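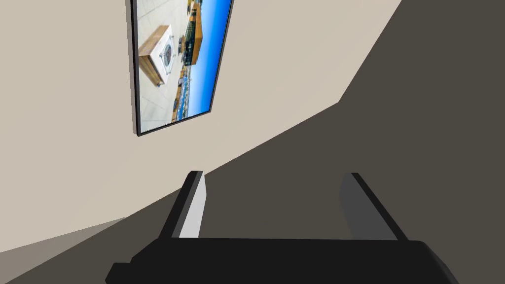 Tarmo Mockus
Simulation Lead, Stodgate

Wrist camera tilt in the Lesham scenes

Anyone who pulled the Lesham room set in August should check their copy before training on it. The wrist camera was mounted with the wrong roll value in 256 of 915 episodes. Renders from those episodes show walls and wall pictures leaning hard to one side, with the gripper fingers still upright at the bottom of the view. The fingers look right because they are fixed relative to the camera. Everything else is rotated.

Azlan Sembiring traced the fault to the loader. Ross, our scene exporter, writes camera angles in degrees. The loader was changed to expect radians, and the old conversion step stayed in for any scene file without a version tag. Joint logs are unaffected. Depth is rotated the same way as color.

The automatic check did not catch it. That check looks for missing frames, black frames and finger visibility, and the bad episodes pass all three. Aisyah Tuhumury found the problem on a Saturday while reviewing failed grasps by hand. Her policy kept closing 90 degrees off on the tilted episodes and behaved normally on the rest.

Do not try to repair the images by rotating them. The corners are lost and the fingers end up in the wrong place. Delete the affected episodes and download version 2, in which they have been rendered again from the original joint logs. The episode list is in the release folder.

Lwazi Ngcobo is adding a test that compares the rendered camera pose with the one in the scene file. Until it is merged, new exports need a manual look at the first frame of each episode. Send odd ones to Lwazi with the scene file attached.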